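Jalen Beverage Corner: Set-Up Guide
Section 2. Laying out the table

Read this section before you put anything down. People who skip it tend to end up reading Section 5, "Spills."

1. Push the table against the wall. A small gap at one end is fine. A gap along the whole back will swallow every straw you own, and you'll meet them again when you move out.

2. Wipe the tabletop and let it dry. Use a damp cloth and a drop of dish soap. Scouring powder will take the finish off, as Subbarao Shetty proved on our first sample table with great thoroughness.

3. Set the cups at the back, rims up. Upside-down cups look tidy and trap rinse water, which then makes a ring on the table and a puddle in the first guest's hand.

4. Stagger the cups. A slanted row leaves room for fingers. A cup jammed in behind another one will be picked up by the rim, usually by the person with the cold.

Note: Give each person a color and stick with it. Pink, green and light blue are easy to tell apart even before coffee. Trading colors halfway through the afternoon is allowed, but Annatjie Molefe, who tested this guide on her own family in August, asks us to say that she doesn't recommend it.
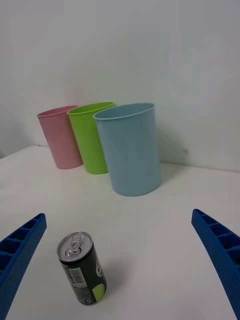

5. Keep drinks toward the front, where a short arm can reach them without passing over the cups. Sleeves are the leading cause of Section 5.

6. Leave cans closed until someone is ready to pour. An opened can left standing goes flat, and then three people will each deny it's theirs.

CAUTION: Don't open a can that has been dropped, shaken or carried upstairs by a child. Let it stand for 18 minutes. We tried less. The wall had to be repainted.

7. Pour with the cup on the table, tilting the can slowly. Stop well short of the rim. Foam is more ambitious than it looks.

8. Rinse the cups by hand after use and stand them on a rack. If yours aren't marked dishwasher safe, assume they will come out a new shape.

Note: Small marks on the wall behind the table come off with a soft eraser. Larger ones can be hidden by moving the cups a little to one side. See Section 3 for trays and napkins.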